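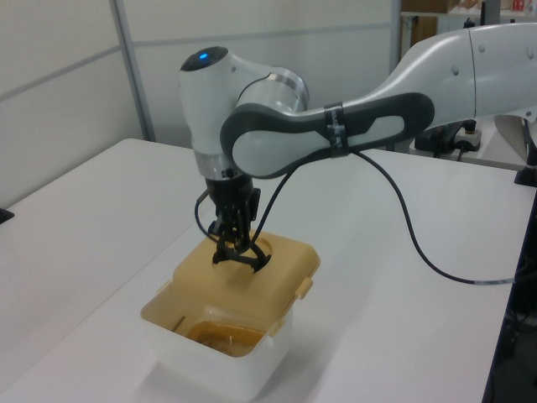
Figure 6. Gripper at the lid, container turned at an angle. Cable strapped to the forearm.

6. Lid trial (comparing finger sets)

The lid trial is the part of the Cekuveo guide everyone skips to. Please do section 5 first. A gripper that hasn't been zeroed will still close, just on something you didn't choose.

You need a two-finger gripper, a plastic container with a lid, and the finger sets you want to compare. We used the hooked Montoya tips and the flat Lurkholm ones. Fermín Maldonado also tried the Flustetti soft pads and has asked that his scores be left out.

1. Set the arm to 21 percent speed. It will feel slow. Leave it.

2. Strap the gripper cable to the forearm and leave enough slack for the wrist to turn both ways. Jog the wrist through its full range and watch the cable the whole time, not the screen.

3. Put the container on the table at an angle to the arm. Squared-up containers flatter every gripper we own.

4. Lower the fingers over the lid until the tips are just above it, then save this point as LID_TOP.

CAUTION: Keep your hands off the container while the arm is enabled. If it needs straightening, stop the arm, straighten it, and start again from step 4.

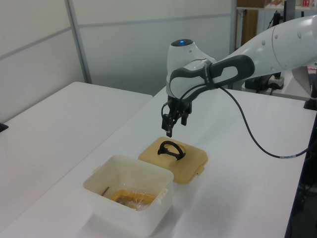
5. Jog up, open the fingers wider than the handle, and come down so that one finger is on each side of it. Save this as LID_GRIP. If you have to squint to decide whether it's centered, it isn't.

6. Close at low force. Raise the setting one notch at a time until the lid lifts without slipping.

NOTE: The force setting goes to 100. Your lid does not. Ours split at 88, with a noise that brought people in from the hallway.

7. Run the lift with each finger set, using the same two saved points. Write down the force setting and whether the lid came up level, tilted or not at all. "Sort of" has been removed from the log sheet.

8. Open the gripper before you power down. Some controllers hold the last grip and some let go, and the Cekuveo menu calls both of these "Safe."

If LID_GRIP drifts between runs, go to section 9, Loose Flange Screws.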